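3.2 Evaluation of the Xenos kit

The Xenos arm kit, supplied by Stillside, was reviewed at our Bremoncombe site over 1,095 logged grasps. Produce items on coloured plates were used as loads, and the wrist view was recorded with the fixed view.

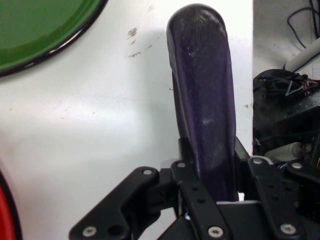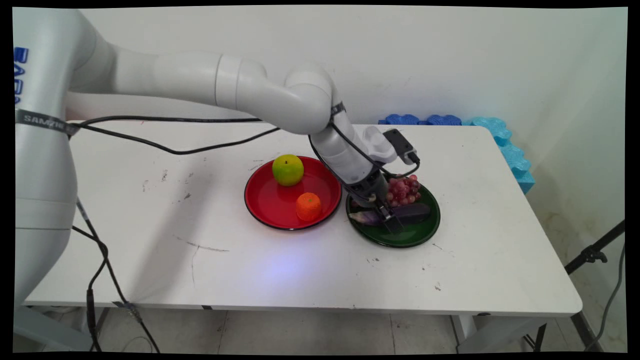 Figure 4. Wrist view (first panel) and fixed view (second panel) of the workspace.

3.3 Grip settings

Murray Morin set the closing force for each item class. Long, smooth items — the aubergine in particular — needed 40 trial grasps before the setting was held. The supplier's default was kept for all other classes.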